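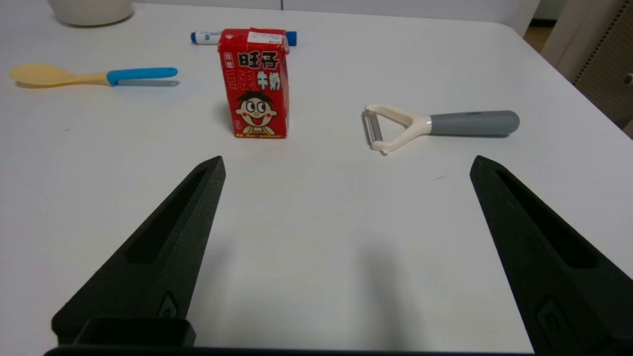 A few household objects spread out on a white tabletop.

2 min read
Filed under: Home & Garden > Clearing Out

How to clear out a junk drawer

Pick one drawer. If you pull out two you will mix them up and both will still be on the bench at dinner time.

Take the drawer right off its runners if it comes out easily. Most modern ones have a clip under each side near the front. Tip everything onto an old towel, then vacuum the drawer and wipe it with warm water and a drop of dishwashing liquid. Leave it out to dry while you sort.

Start with the rubbish. Dried-up pens, perished rubber bands, dockets you can't read any more, sauce sachets. Batteries don't go in the kerbside bin. Put them in a jar, with sticky tape over the ends of any button cells, and drop them at a collection point when you next do the shopping. Keep the jar well out of reach of children.

Next, pull out anything that belongs in another room and put it away now. A pile near the door "for later" tends to go back in the drawer.

Keys are the slow part. Try each one in every lock in the house, including the meter box and the shed, and label the ones that fit. The mystery keys go in an envelope with the date on it. Mélanie Sutherland wrote in after our June column to say she had 13 of them and only two opened anything.

What's left should be things you use. Measure the inside of the drawer before you buy dividers - the height as well as the width. Mine is 52 cm wide inside and 66 mm deep, and the first tray I bought stuck up too far for the drawer to close. Cut-down cereal boxes do the same job and cost nothing.

Put the things you reach for most at the front: scissors, tape, a torch, a working pen. Spare fuses, picture hooks and Allen keys can go at the back. Loose screws are better off in a small jar in the shed.

Line the bottom with non-slip matting if things slide about, and trim it a few millimetres short so the edges don't curl.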